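Shelf Tidying Arm, Build Report
Flollside shared workshop, Wednesday, December 4, 2019

My arm is called Mulder, and the job I gave it sounded so easy back in May – put the long plastic cases away on the little pine shelf. 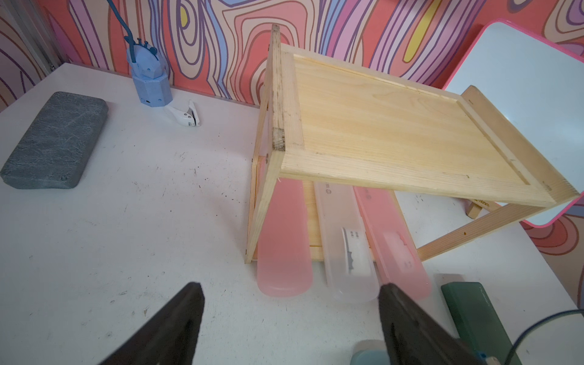

Where I'm at

I'm working with three cases, two pink and one clear, laid side by side with their far ends under the shelf. The rounded ends are a pain to grip! I dropped the closing speed to 30 in the Wivis software and that helped a lot. Out of 352 tries I've logged so far, most of the misses came from going in at a bad angle (my fault, I rushed the calibration).

Still to do

New pads for the fingers, then a rerun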